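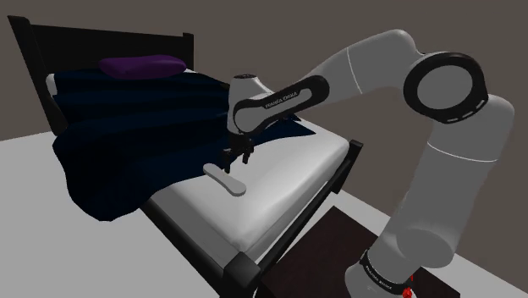 About Pamov

Pamov collects training examples for robot learning. We started in June with one office in Hanau, and most of our work is still done there.

Our main project is Wisau, a set of household tasks performed by a robot arm in simulation. Beds, blankets and pillows take up a large share of it, as soft things are hard to get right. An operator steers the arm through each task, and a second person checks the recording before it goes in.

Wisau now holds 2813 accepted recordings across 20 tasks. Another 714 are waiting for review. Failed attempts are labeled and kept in a separate set called Yin.

Schools and small labs can ask for a starter set of 200 recordings. Please use the contact form.

Last updated January 15, 2026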